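February, a little after ten at night

What a good day! I went down to the market hall at Widus first thing, before the coffee had even kicked in, and the flower stalls were already going strong. I had promised myself I'd only look. Well. I came home with bread, a bag of onions, two lots of ranunculus and a bill from Gallegos that I've folded up very small and put in the drawer.

Gallegos had buckets all the way out to the curb this morning. The woman at the till told me they'd taken in more than 1000 stems before sunrise, and I believe it – you had to turn sideways to get by. I stood there forever smelling everything (the stock! like cloves!) and getting in the way of people who had real shopping to do.

Then the afternoon, which was all about wrapping. I've been wanting to get better at it ever since the Skiridora workshop, where mine came out like a bag of fries. It's all in the narrow part, where everything gets gathered in. Too tight and the paper creases, too slack and the whole thing slumps over to one side. I love how a bunch of flowers changes the minute there's paper around it. It turns into a present!

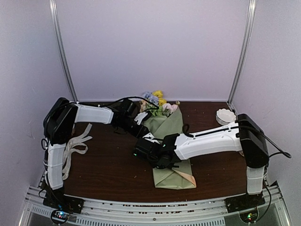
The bouquet, all wrapped up, on the reddish-brown table.

I'm so fond of that wood with flowers on it. It's dark enough that any bit of green looks twice as green, and the fine grain running through it is lovely too. And lavender walls! I would never have picked lavender, and now I want to paint the hall that color.

Spent the evening with the Zivilel catalog, page 109, where the ribbon is. I want the wide cotton one in moss and also the skinny one in rust, and I can't decide, so I've turned down the corner and left it on the stairs. I should order more paper at the same time.

The ranunculus are in the blue jug by my bed. Still shut tight, most of them. Must remember to change their water before breakfast and cut the ends again.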